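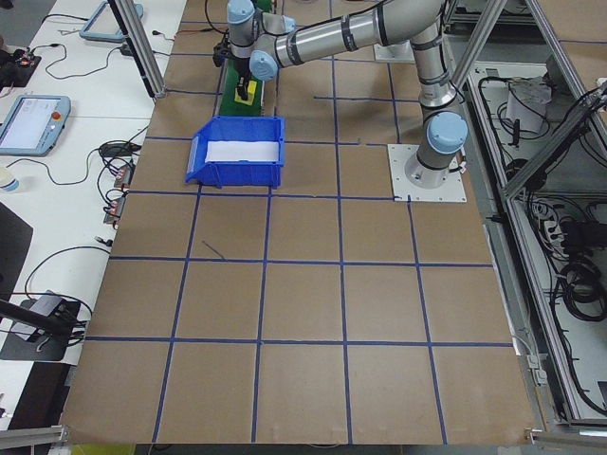 Sokwood has added a cardboard bench covering to its range of workshop supplies. The covering is sold by the sheet and is meant for people who sort, pack or lay out small parts and want a surface they can replace when it gets marked. Brown kraft cardboard goes down over the tabletop, and blue tape divides it into rows of roughly square cells, so a storage bin or a board can be given a cell and put back in it. Scuffs show on the cardboard, and a worn sheet can be lifted and recycled.

The sheets come in packs of 16, with two rolls of blue tape and a printed guide to setting out the lines. Bin liners in plain white paper are sold separately in packs of 100 or 200.

Sokwood developed the covering with Marchetti, which supplies the board, and tried it for 7 months at the Fliltach workshops before putting it on sale.

Orders open on 13th June through Groleo, the company's trade distributor. Larger sheets for double benches will follow in September. Samples are available to trade customers on request.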